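Re: [chores-and-machines] Clearing the table: are we there yet?

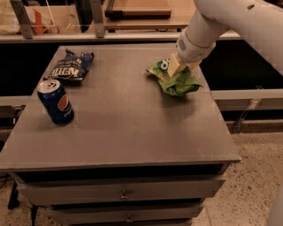 1. What the job is

Two crisp packets and a Pepsi can on top of a grey set of drawers, and a white arm with its fingers pushed down into the green packet. I have kept this one open beside the reply window while typing, because most of what I want to say is about that packet.

The earlier message said:

> I think the list is being too hard on these things. Five years
> ago people here were saying a robot would never pick up anything
> soft. Now there are arms that will go for a crisp packet. It's a
> chore, it's being done by a machine, and I don't see what more
> the doubters want. Stedudus are talking about homes next, and
> Howlader say their arm already does "light tidying". At what
> point do we say yes, it works?

We say yes when I can leave the house and come back to a clear table. I don't think that is a harsh test. It's the one I apply to the dishwasher.

Take the packet first, since it was offered as the good news. A crumpled packet has no proper shape. It has air in it, or it hasn't. You can press on the middle of it and have it pinned against the table without having hold of anything, and a still can't tell you which of those you are looking at. I can see fingers in the green foil. I can't see a packet in a bin, and the bin is the chore.

A person doing this doesn't aim for the middle at all. You pinch a corner, or you scrunch the whole thing in your fist, and you do it while looking at something else. If the first pinch slips you feel it slip and pinch again before you've noticed. I have watched a good many arms try, and what they tend to do is close, lift, carry nothing very carefully across the room, and open again over the bin. Somebody on this list called it miming and I have never got the word out of my head.

2. The can is the easy one, until it isn't

> Rigid objects are basically solved. Cans, bottles, mugs. You
> can't seriously dispute that.

I'll half dispute it. An upright can on an otherwise bare patch of table, yes, fine. Plenty of arms will lift that all day. But is it empty? I know by lifting it a quarter of an inch. If there's a third of a can left in it I either leave it, because someone may want it, or I walk it to the sink and tip it out before it goes in the recycling. That's three different jobs depending on something you can't see from above, and the one who gets it wrong is mopping.

Then there is the matter of order. With a blue packet lying just behind the can, the sensible thing is to take the can away first, or go over the top of it. People do that sort of planning without knowing they've done it. I would want to see the machine do it with the things put down in fresh places every time, by somebody who doesn't work for the makers.

3. On "light tidying"

I did go and read the Howlader page. It says 2,000 tidying actions completed. It doesn't say what an action is. If closing the fingers counts as one, and lifting counts as another, then my kitchen table after a Saturday film would use up a fair number of them. It also doesn't say how many were attempted. I wrote and asked both questions in November and had a polite reply thanking me for my interest.

Dukon at least publish attempts. Their figure was 3,758 tries at mixed household rubbish, and then the success rate is given only for "supported items", with the supported items listed at the bottom in small type. Soft packaging wasn't on it. I would call that more honest than most, and I'd still like the other number.

What I'd ask of any of them:

- Rubbish the machine hasn't met before, dropped there by someone who has just eaten the crisps.
- One go at the whole table, filmed from start to finish, no cuts.
- A count of how often a person had to step in, and what for.
- Where everything ended up. On the floor is an answer, and I'd like it written down.

4. The shop floor comparison

> And before anyone says homes are special, factories have been
> doing pick and place for decades.

They have, and I used to work next to it. The line I was on packed boxed goods with a suction head, and it was very good and very fast, and it was good because everything about the place had been arranged to suit it. Same box, same way up, same spot on the belt. When a box arrived with a torn flap the line stopped and one of us went over. We had a stool there for the purpose.

We did trial an arm called the Roller at the end of the line to clear loose wrapping off the benches, so that a person needn't. It was moved on after one season. It would take up the stiff wrapping nicely and then worry at a bit of film until the supervisor switched it off. The film was the part we wanted rid of. I don't offer that as proof of anything about this year's machines, which I'm sure see a great deal better, but the awkward bit was the soft, shiny, light stuff then, and it's still the soft, shiny, light stuff people are sending round as a triumph.

Shiny matters more than people think, by the way. Foil throws light all over the place and looks different from every side, and half the time the creases hide the printing too. We had the same bother with metallic tape.

5. What I'd concede

The earlier message is right that there's been movement. Getting an arm to go to the right place on a table, at the right height, with the thing lying any old how, was a real problem and it's less of one now. I'd also agree that soft objects are worth the effort, since most of what needs picking up in my house is either cloth or packaging. And if a machine got nine packets in ten and left me the tenth, I would be pleased with it, provided it knew it had left the tenth and didn't go off looking satisfied.

Where I part company is the word "done". Clearing a table is about 2 minutes' work for me, including the wipe. The wipe is in there because crisps have crumbs. I have not seen a single one of these tests that includes crumbs.

> Would you buy one, if it were cheap enough?

At 500 pounds, perhaps, out of nosiness, and I expect it would live in the shed with the bread maker by spring. At the sort of price Stedudus are hinting at, no. For that I'd want the bins taken out as well, and ours are down a flight of steps.

If anyone has a full uncut run of a table being cleared, any make, please send the link to the list and not just to me. I'll watch it all the way through. I'd particularly like one with a half-full can in it.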